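Se busca persona para ordenar herramienta en el taller

¡Hola! Soy Zoila Flores y ando buscando a alguien con paciencia y buen ojo para que nos ayude con los destornilladores del taller de Cutano. Tenemos 148 entre planos, de estrella y puntas sueltas, y cada vez que alguien pide uno terminamos revolviendo todo – así no se puede.

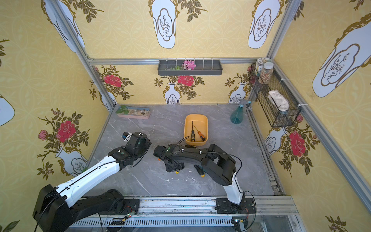 El trabajo es de media jornada, de 8 de la mañana a 12, y arranca en febrero. Te tocaría separar por tipo y tamaño, limpiar mangos, apartar lo que tenga la punta gastada y dejar cada cosa en su bandeja (las amarillas son para lo que se usa a diario, ¡por favor no las mezclen!). También hay que regar la plantita, que la trajo Nidia y le tiene mucho cariño.

No pido título ni experiencia, solo que distingas un plano de uno de estrella y que no te aburras rápido. Yo te acompaño los primeros siete días.

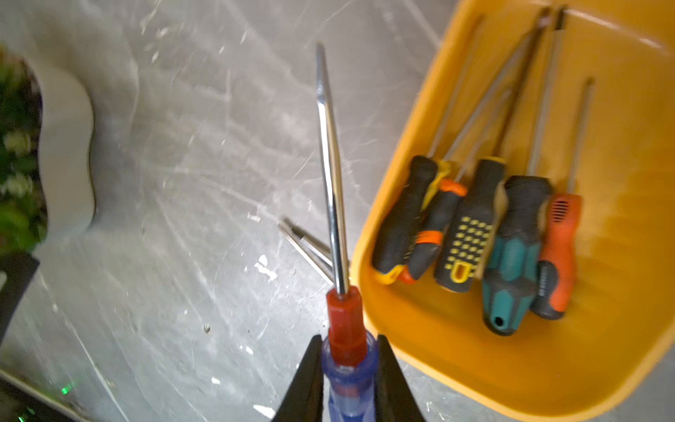
Taller y Pañol – Stindemport, sede Cutano

Si te interesa, pasa por la ventanilla y pregunta por mí o por Edem Laryea, o llama al interno 3885. Trae tu documento y ropa que se pueda manchar – la mesa tiene sus años y sus salpicaduras de pintura.

Avisos recientes
Auxiliar de bodega, turno tarde – Arango
Reemplazo en recepción – contacto: Yurani Arboleda
Curso de afilado, cupos abiertos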